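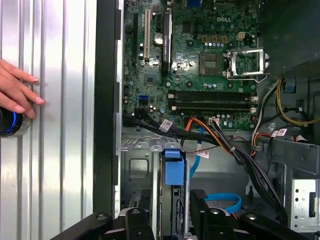 Two hundred tries at one cable: Melina Alexiou on teaching an arm to take apart a PC

Melina Alexiou is already talking when I sit down. She has until 2, then the arm is hers again for the afternoon, and she doesn't want to lose the slot. So, quick one.

She runs data collection at Kelden. Small team, one long bench, a lot of old desktops. The job right now is a project called Nurura: get an arm to open up used computers and pull out the parts worth keeping. Memory, drives, coin cells. The arm learns by copying. Somebody steers it through the task, everything gets recorded, and then they do it again.

How many agains?

"We said 100 per task at first. That was me being hopeful. For memory it was fine. For cables we went to 200 and I'd still take more."

Cables are the whole conversation, really. I ask about screws, she goes back to cables.

"A board stays put. A slot stays put. You close the case and open it again and the slot is where you left it. A SATA cable, you touch it once and it's a different cable. Different loop, different spot, maybe it's now lying across the thing you wanted."

The machine they keep coming back to is a Dell, green board, empty memory slots, the processor socket open with its bracket flipped up. There's a fat bundle of black cables running across the lower part of it and blue SATA loops down near the gripper. She likes it for that. Most of the easy recordings come from tidy cases and she thinks tidy cases teach bad habits.

"It learns the blue latch is always right there in the open. Then you give it a case where somebody zip tied everything in front of the latch and it just goes for where the latch should be. Straight into the wires."

And the view it gets is from the wrist. Close, low, fingers at the bottom, whatever is past them. No nice overhead angle to fall back on. I wondered if that was a budget thing.

"No, I wanted it. When you reach in a case your own arm blocks the light and the view from above. From the wrist you at least see what your about to grab."

Hands in the shot, too? She shrugs. Yes. People's hands come in, on the side panel mostly, and those recordings get kept. Her view is that a shop floor has people on it and the arm had better have seen fingers before. Any take where a person does part of the job for it gets marked and goes in a seperate folder.

What makes a bad example, then?

"Hesitating. New people stop above the part and think. Ten seconds of nothing. The model copies that, it's very good at copying that. I tell them think first, hands off the controls, then go."

Failures she keeps, if the operator recovers. A slip off the latch, back up, second try, got it: that's a good take. A slip and then stop is thrown out. She and Katsaros, the shop that sends them the old machines, argued about this for most of September. Katsaros wanted clean runs only for their own demo. They got their clean runs, in a folder of their own.

The labeling is done in Parkier, a tool they wrote in house. Each recording gets a start, an end, and one plain sentence. "Pull the cable from the board." "Open the blue latch." She is strict on the sentence. One person wrote "remove connector" for about 200 clips and it all had to be done over, by her, at night.

Anything she'd do differently?

"Vary the case position from day one. We had the PC in the same place on the bench for weeks. Against a tape mark! I was so proud of that tape mark." The tape is gone. Now they turn the case a little between takes, and swap machines after lunch.

Next up is drives, then heat sinks, if the gripper can take it. She isn't sure it can. New fingertips are on order.

It's five to. She's up, looking for the log sheet, and asks if I want to drive one. I do. I hover over the part and think for ages. She deletes it.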